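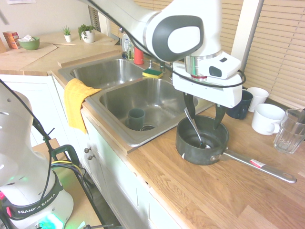 生活 > 日记 > 十二月

学乌克兰语这件事,今天又往前挪了一小步。上午上完课脑子发胀,晚上翻单词本,发现自己最熟的永远是厨房里的词:勺子、杯子、锅。窗边那几只杯子,深蓝的马克杯、白的、透明的玻璃杯,我都能用乌克兰语说出颜色来了,连勺子斜着搁在锅里的“在……里面”也会变格(第六格!我居然用对了第六格!)。可是一出厨房就完蛋,让我讲讲上个月去了哪儿,半天憋不出一句,运动动词简直是来要我命的。

老师叫Svitlana Vakulenko,网上找的,一节课五十几分钟,她常常拖堂,拖得我又感激又饿。她不怎么纠正我的发音,只在我把г念成“哥”的时候皱眉头。我说中文里没有这个音,她说那你就想象对着眼镜哈气。我对着眼镜哈了一上午,镜片全花了,她笑得话都说不出来,我后来也笑,两个人白白浪费了好几分钟课时,不过我觉得值!

教材用的还是Tralholm那套,绿皮的,第二册。说实话排版真难看,练习答案印在书最后,字小得像蚂蚁,还要倒过来看。但里面的课文我喜欢,有一篇讲一个老太太坐夜车去看妹妹,带了一罐酸黄瓜,车上跟谁都要聊两句。整篇没什么情节,就是聊天,聊到天亮下车。我读了三遍,第一遍查了35个生词,第二遍少了很多,第三遍居然能顺着读下来,读到她妹妹站在月台上的那句,鼻子有点酸。语言学到这个份上,总算有点意思了。

背单词我换成了Uveo,之前那个软件天天给我发通知,语气像催债的。Uveo安静,就是图标丑了点。现在词库里大概500个词,真正张嘴就来的有没有一半,我不敢测。今天复习队列里排了108张卡片,我分了三次才刷完:早饭后一次,等公交一次,刚才窝在床上一次。最后那一批错得离谱,“星期”和“周末”搞混,“便宜”和“昂贵”也搞混,真去市场买菜怕是要被人当冤大头。

下午去了趟Felstead,就是桥那头的旧书店,想碰碰运气看有没有双语的诗集。没有。倒是找到一本很旧的乌克兰民歌集,187页,带五线谱,边角都卷了,前一个主人用铅笔在歌词旁边标了重音。这可太有用了!乌克兰语的重音没规律,同一个词换个重音就成了另一个意思,我上次把“城堡”说成了“锁”,Svitlana一本正经地问我锁里住着国王吗。店里那只暖气片嗡嗡响,我坐在地上翻了好久,站起来腿麻得走不了路,扶着书架缓了半天,老板假装没看见。

买回来以后试着唱了一首,摇篮曲,调子很简单,词也简单,梦在窗边走来走去,困意挨着篱笆走。唱到第二段就跑调了,高音上不去,低音又虚。想起小时候外婆哄我睡觉也是哼这种慢慢的调子,歌词我一句都不记得,只记得她拍我背的节奏。要是她还在,我很想唱给她听听,她肯定会说这是哪里的话呀,叽里咕噜的,然后接着让我唱。

晚上给Kramer那边写了邮件,问他们春天的语言营还有没有名额。犹豫了好几天,主要是怕,别人都是大学里正经学过的,我一个半路出家的,到时候坐在饭桌上只会说“请把盐递给我”。可再想想,会说这句起码有盐吃。邮件的开头和结尾我是用乌克兰语写的,中间偷懒用了英文,发出去之后立刻发现称呼忘了用呼格,气得在床上滚了一圈。算了,发都发了。

明天的作业是写一篇小短文,题目叫《我的一天》,不少于十句话。我打算老老实实从起床写起,喝茶,赶公交,去书店,能用上几个运动动词算几个,写错了让她骂去。另外要记得把民歌集里那首摇篮曲拍给她看,问问第三段里那个查不到的词到底是什么意思,我猜是方言。

十一点多了,眼睛睁不开,卡片还剩两张没刷,留给明早。На добраніч。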